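Stop Picking Grippers by Grip Force

Most gripper comparisons I read start with force. Then comes stroke, then payload, then price. These are easy numbers to print and easy to sort in a spreadsheet. After a spring spent switching between hand-held grippers to record picking tasks, I think they are close to the last things a buyer should look at.

We tried three. The Murkora was the strongest by a good margin. The Skillow was the lightest. The third was a printed set of fingers we made from a design by a small shop called Xu, with flat pads and a wide opening. I expected to keep the Murkora. We kept the printed set.

The reason is dull. Between March and May we logged 2,824 picks across all three, and 279 of them failed. I went back through the failures one at a time. Very few were drops. The common failure was a bad approach: one finger landed on top of the part, or nudged it away before the other finger arrived. More force does nothing for that. What helps is being able to see both pads and the part at once, from the camera on the tool, early enough to correct.
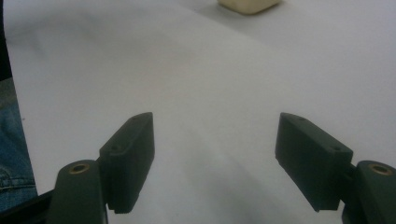 What the camera sees

With flat pads sitting left and right in the view and open table between them, you can line up on a small block while it is still well past the fingertips. The Murkora has a thick housing that hides the lower third of the view. By the time the part was between its fingers, we were guessing. Its maker offers a camera riser, which we tried, and it made the tool top-heavy.

Wear is the other thing missing from the spec sheets. A hinge that is tight on the first morning may have play in it after 1,000 cycles, and then the pads no longer close where the software thinks they do. Ask the seller for pad alignment at 2,000 cycles. If they don't have it, run the test yourself before you order a second unit.

There are jobs where force should come first. Anyone lifting castings can ignore most of this. But a lot of labs and small shops are handling light parts on flat tables – and paying for strength they never use. I would take the weaker tool with the clear view, and spend the difference on spare pads.

Related
Two weeks with the Gerudgate controller
Does a wrist camera need autofocus?
Printed fingers: which screws to buy
Cable routing on small arms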